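A Day at the Drutby Textile Mill Open House

21 October 2018

Drutby is a small town with one long main street, a river, and a wool mill that has been running in one form or another for more than a century. Twice a year, in May and in the fall, the mill opens its doors to visitors. I had driven past it several times on the way to Jestby and never stopped. This year I finally bought a ticket for the fall open house and spent most of a day there.

Parking is in the field across the river, and you walk over a footbridge to get to the gate. I got there a little before ten and the line was already back to the bridge. It moved quickly. At the gate you get a paper wristband with a tour time on it, a map, and a pair of foam earplugs. Keep the earplugs. I put mine in my coat, left the coat in the car, and had to go back and ask for a second pair.

The tour starts in the sorting room, where the raw fleece comes in. Most of it is from farms in the valley. The fleeces are laid out on slatted tables and graded by hand, and the short and dirty parts are pulled off the edges. The smell is strong, somewhere between barn and candle wax, and it stayed on my sweater until the next day. Visitors are allowed to handle the wool here. The difference between a coarse fleece and a fine one is easy to feel even if you know nothing about it.

Scouring is next door. The wool goes through a row of long tanks, each one cleaner than the last, and comes out the far end nearly white. The guide said that a dirty fleece can lose close to half its weight in this step. The grease is skimmed off and sold.

Carding and spinning take up the whole second floor. This is where the earplugs come in. The oldest carding machine is a Matei, painted dark green, and the mill still makes its own replacement parts for it in a shop behind the boiler house. The spinning frames are newer. At full speed you can't hear the person next to you, so the guide did all the talking on the stairs and then let us walk through on our own for 15 minutes. I would have liked longer. One of the frames had stopped, and I watched a worker tie the broken ends back together faster than I could follow.

The weaving shed was the part I came for. The mill makes blankets, mostly in two weights, and a small amount of coat fabric. The blankets are woven double width, cut apart, washed again to tighten the weave, and then brushed to raise the nap. A full roll on the loom is enough for around 500 blankets of the lighter kind. There was a pattern book open on a stand, with swatches glued in and notes in pencil going back a long way. Some of the colors are no longer made, and the pages are behind glass.

Lunch was in a tent in the yard – soup, bread, and a sausage roll that ran out early. The coffee was weak. There are tables inside the old dye house too, which is a better choice if it's windy.

After lunch there were short talks, and I went to two. The first was about the river and the water rights, and was too long. The second was about looking after wool at home and was packed, with people standing along the back wall. The main points, as I wrote them down:

Air a blanket outdoors before you decide it needs washing. Damp, overcast days are best.

Treat spots by hand with cool water and a little mild soap. Press, don't rub.

If you use a machine, pick a wool cycle with a slow spin and give the blanket room. A heavy double blanket should go in by itself.

Dry flat, away from heat. Never tumble dry.

Store it clean, in cotton, with cedar if you like the smell. Plastic bags trap moisture.

The mill shop is on the way out, and it was crowded all afternoon. Seconds are sold from bins near the door at a good discount – mine has one skipped thread near the hem. First quality blankets are priced about the same as in the stores in Jestby. Yarn sells out first, so go before the tour if that's what you want.

I left at four. The mill expected 3,000 visitors over the weekend, and the footbridge was slow going back. 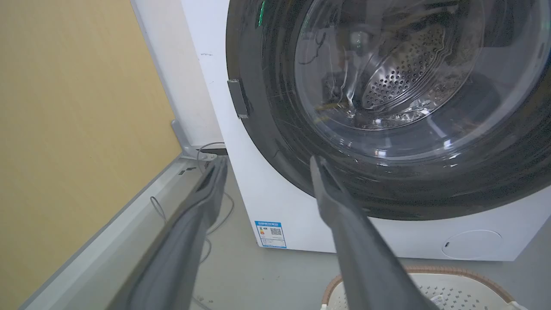
Getting There

Take the Skesier road north and turn off at the grain elevator. A bus runs from Jestby station on open house days. The tour has two flights of stairs and no elevator, but the sorting room, weaving shed, and shop are all on the ground floor. Tickets are sold online and at the gate. The shop is open all year.

Related Posts

Skesier Harbor Fish Market: What to See and When to Go
Inside the Jestby Clock Factory
365 Steps: Climbing the Skesier Water Tower
Spring Plant Fair in Jestby

We use cookies to improve your experience on this site. By continuing to browse, you agree to our use of cookies. Accept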